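Kelmendi Street Residents' Cooperative
Minutes of the Laundry and Household Services Working Group
Wednesday, 7 p.m., ground floor meeting room

Chair and minutes: Lucinda Gallagher

1. Minutes of the last meeting

Agreed, with one correction. The dryer on the Ciltby side was out of service for 11 days, and the last minutes had it as a week. The chair has fixed the copy in the binder.

2. Proposal to trial a folding machine

The group had asked for a plain answer to a plain question: can a machine take over folding in the shared laundry this year, or can't it? Two offers were on the table, one from Atora for a folding cabinet and one from Plimance for an arm that works over a table. The papers went out with the agenda. Two members had not read them and were given five minutes to do so.

The chair went first. She has watched both sales videos and was not impressed by either. In the Atora video a person clips every shirt to the front of the cabinet by its shoulders before anything happens. The cabinet then folds it. Her view was that once you have found the shirt, turned it right side out and got hold of it by the shoulders, you have done most of the job, and the last bit takes a few seconds by hand.

The Plimance arm does pick things up by itself. The video shows gray towels of one size on a white table, one at a time, and it is sped up. A member asked by how much. The video doesn't say. The chair has written to ask and has had a brochure back.

There was a long discussion of what washing looks like when it reaches a bed or a table in our buildings. Polo shirts land on top of dark things, light things end up across the front, and you can't tell where one piece stops and the next one starts until you pull. A person pulls, sees what comes, and changes their mind halfway. Nothing in either set of papers deals with pulling one item out of a heap.
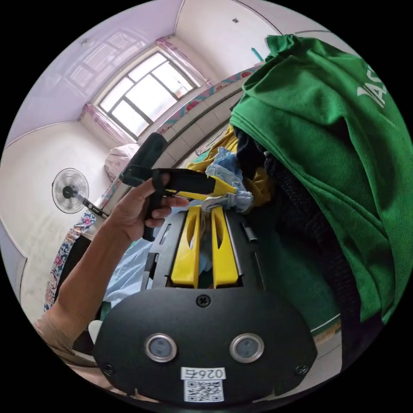 It was also pointed out that most people don't fold in the laundry room at all. They carry everything upstairs and do it on the bed, with a fan going in summer, in whatever space is left. A cabinet in the basement is no use to them unless they change how they live, and the last time we asked people to change anything (the detergent shelf) it didn't take.

One member spoke in favor of a trial. She said dishwashers were laughed at too, that several households have trouble with their hands, and that for them a slow machine beats a sore wrist. She asked that this be minuted in full. The chair accepted the point about hands and said it was the best argument of the evening — she would still like to see the machine handle a fitted sheet.

Costs. The Plimance trial is quoted at $1,923 for 3 months, with delivery on top. Insurance is not included. Atora would lend a cabinet free for the same period but wants exclusive use of the long table, and we only have the one. It was noted that the same money would pay for more than 70 hours of help at the rate we give the Saturday helper, who folds fitted sheets.

Decided:
No trial of either machine for now.
The chair to ask both firms for a single unedited video, at normal speed, starting from a mixed basket tipped out on a table, with shirts, socks and at least one sheet in it.
If either firm sends one, the item comes back to this group. If not, it stays closed until February.
The member in favor asked for her vote against the first decision to be recorded. Recorded.

3. Paid help for households with hand or back trouble

This came out of item 2 and was not on the agenda. Agreed in principle to offer an hour a week of folding and putting away, in the resident's own apartment, to anyone who asks. No forms. The chair will speak to the Saturday helper about weekday evenings and find out what she would charge for going upstairs. Money to come from the repair line, subject to the main board.

4. Floor-cleaning robot, second stairwell

Still stops at the door sill. It has been carried back to its charger by residents most evenings. The supplier suggests removing the sill. The group would prefer to remove the robot. Held over until the rental runs out, and the mop stays where it is.

5. Any other business

The lint trap notice has come down again and needs to be put back up with screws. Someone left a bag of wet towels on the long table over the weekend. It is now hanging on the hook by the door.

Meeting closed at 8:40 p.m. Next meeting same day and time next month, same room.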